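Hillergate homes to be refitted with flexible ground-floor layouts 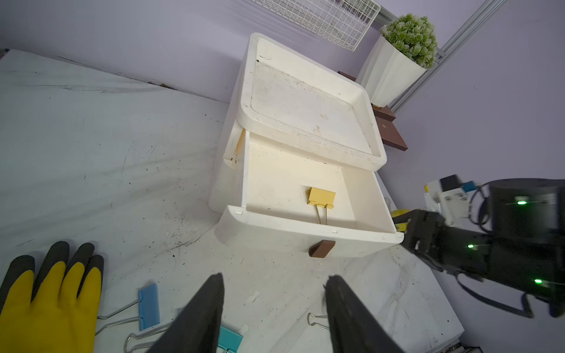 Work will begin in April on the refurbishment of the first terraced houses at Hillergate, where the housing association Cabrera intends to alter the ground floors of its smallest properties and provide fitted storage in every home. The programme was approved by the association's board on Wednesday evening and covers 320 houses.

The houses were built to a single pattern, with a front parlour, a narrow back room and a kitchen of limited depth reached by a passage. Residents have told the association over a number of years that the parlour is little used in winter and that the kitchen cannot hold a table. Under the approved design, the wall between the back room and the kitchen will be removed, and the front room will be separated by a sliding partition which the household may leave open or closed.

The design was prepared by the architectural practice Vullis. Sinéad Cullinane, the partner responsible for the work, told the board that a fully open ground floor had been considered at an early stage and set aside.

"A good many of the families we met have someone working shifts," she said. "They wanted a door they could close. The partition gives them one without taking up the floor space that a hinged door needs, and when it is pushed back the daylight reaches from the street side through to the yard."

Fitted storage forms the larger part of the cost. Each house will receive a full-height cupboard beneath the stairs, a bench with lifting seats along the party wall and a run of shallow drawers in the kitchen. The space under the stairs is at present boxed in and cannot be used. A survey of the first six houses found that the void was dry in each case and that no pipework would need to be moved, although two gas meters must be brought forward so that they can be read without emptying the cupboard.

The bench and cupboard units will be made by Zelodeck, a joinery firm, and delivered ready to fix. The firm will hold spare doors, hinges and runners for the life of the contract. Residents will be able to choose between three paint colours for the doors and may ask for handles or for a cut-out finger pull. Households which have already put in shelving at their own expense may keep it, provided that it does not stand against the wall to be removed.

Each household will also receive an allowance of £400 towards floor coverings, as the removal of the wall will leave a strip of bare floor where the two rooms meet. The allowance will be paid once the building work has been inspected. It may be spent on carpet, vinyl or boards, and residents are free to add to it. Receipts will be required.

Maritza Rengifo, director of homes at Cabrera, said that the programme had been shaped by comments received at open evenings in the winter.

"The size of these houses is fixed and we have been plain with residents about that," she said. "What came up at every meeting was the lack of anywhere to put things – coats, pushchairs, the ironing board. We have put the money there, and we have left the bathrooms and bedrooms for a later year."

Work on each house is expected to take six weeks. Residents will be able to remain at home for most of that time, with the exception of the days on which the wall is taken down and the steel beam put in. Rooms will be available at no charge in two furnished houses kept empty for the purpose. A temporary kitchen, consisting of a sink, a worktop and two electric rings, will be set up in the front room before the old kitchen is disconnected.

Some residents have asked whether the work will make the ground floor harder to heat. Anselmo Miranda, the association's surveyor, said in a written report that the combined room would need a larger radiator on the yard side and that this had been included in the price. The report also recommends a new extractor fan above the cooker in every house, ducted to the outside wall, so that steam and cooking smells are not carried into the sitting area. Both recommendations were accepted. A further proposal to replace the back doors with glazed doors was deferred until quotations have been obtained.

Duván Llanos, who chairs the Hillergate residents' group, welcomed the decision but asked the association to publish the order in which streets will be visited. He said that a number of households had put off decorating and needed to know how long they would be waiting. Ms Rengifo replied that a list of streets would be sent to every address before work started, and that households with a wheelchair user or a child under school age would be offered an earlier place if they wished.

The plans do not alter the outside of the houses. Front doors, windows and yard walls will remain as they are, and planning permission is not needed for the internal work. Building control officers will inspect each beam before the ceiling is closed.

A completed house is to be opened to residents so that they can see the partition and storage in use before making their choices. The house has been furnished by Jhonatan Usuga, a resident of the estate and an upholsterer by trade, with a sofa, a folding table for six and a desk placed in the front room. Samples of the door colours and floor coverings will be on display there, and staff from Vullis and Zelodeck will be present to answer questions. Paper copies of the floor plans may be taken away.

Residents who do not want the wall removed may decline that part of the work and still receive the cupboard, bench and drawers. They are asked to inform the association in writing before their own survey takes place. Forms are available from the estate office and can be provided in large print or in other languages on request.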